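Wurkdale Should Meter Its Water Monthly

By Bülent Güler

The utility board in Wurkdale reads residential water meters twice a year and estimates the months between. I think this should end with the next billing cycle in May.
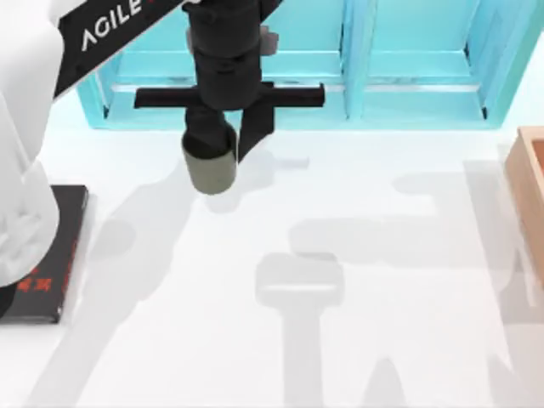
An estimate is a prior reading carried forward. If a toilet valve fails the week after a reading, the household pays the old rate of use for months, then receives one bill for the whole loss. Last year 108 accounts were corrected upward by more than 1000 gallons. The board calls that a small share. For those accounts it was a large bill, with 19 days to pay.

The usual objection is labor. Rodica Pană, who ran meter reading in Nindcombe before it changed over, put the added work at 17 hours a month once routes were redrawn. Wurkdale has fewer streets and flatter ones.

A second objection is that radio meters will arrive eventually. They may. The Moroz district has been waiting on a bid for them since before I moved here, and its leaks have not waited.

Monthly reading needs a revised route sheet and a change to one paragraph of the rate schedule. The board can vote on both at its next meeting.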